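3. Gathering the examples

I'll start with the dull bit, because most of our time went into it. Before the policy could learn anything about shopping, somebody had to show it how shopping goes, over and over, with the robot's own arms and hands. That somebody was usually me, and on the better days Banafsheh Najafi, who is a good deal more patient than I am and whose episodes are (I've checked, sadly) smoother than mine.

The task is called Rashti in our files and I'll keep the name here. One hand holds a basket, the other takes fruit or vegetables from open shelves and puts them in, one at a time. It sounds like nothing at all! But the two hands have to agree with each other the whole way through. If the basket hand drifts while the picking hand is on its way over, you get a tomato on the floorboards, and we had plenty of those in the first weeks of July.

We collected 900 episodes in all and kept 600 for training. The rest were set aside for reasons I'll come to in Section 3.2, most of them boring: a dropped link to the arm, a start pose that was too far out, or me sneezing. All the kept episodes come from the same shelving unit, with the produce moved to different cubbies between takes. We had a second unit lined up at Norkberg and would have loved to use it, but the shelf heights were so different that we'd have been writing another paper.

3.1 How we picked things up

My first instinct was to tell everyone to grasp in the same way, thumb underneath and fingers over the top, so that the data would look nice and tidy. Banafsheh argued against this from the start. Her view was that a learner fed on one perfect grasp has no idea what to do when the item has rolled a bit, and she wanted us to take things however they came to hand. We tried it both ways on a small set of 31 episodes each, and I have to admit she won that one quite easily (the numbers are in Table 2, and I was made to type them in myself).
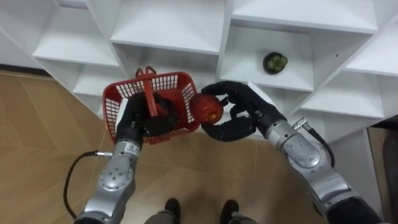
Figure 3. Basket in the left hand, tomato in the right, with a green pepper still on the shelf.

So the rule became: grasp as you like, but bring the item to the basket slowly and keep the basket's open top turned towards the shelves. We found that tilting it this way made a big difference to how early the learner worked out where to let go. With the basket held level, the far rim kept getting in the way of the fingers, and you'd see the policy hover at the edge, dithering, for ages. I got quite cross with it.

We also stopped correcting ourselves so much. Early on, if I fumbled a pepper, I'd throw the whole episode out and begin again. Later we left the fumble in, provided the item ended up in the basket within the time limit, and marked the recovery in the notes. Those messy episodes turned out to be some of the most useful we had, especially for round things, which don't care in the least about your plans.

3.2 What we threw away

The notes were kept by hand in a shared sheet, then moved over to Curance, our labelling tool, on 8/17/19. Anything recorded before that date was checked again by both of us. Where we disagreed about whether to keep an episode, we dropped it, which felt wasteful at the time but saved an awful lot of bickering. We disagreed most over releases: I was happy with an item let go from a little way up, and Banafsheh wanted it lowered in properly. Her stricter reading is the one used in all the results that follow.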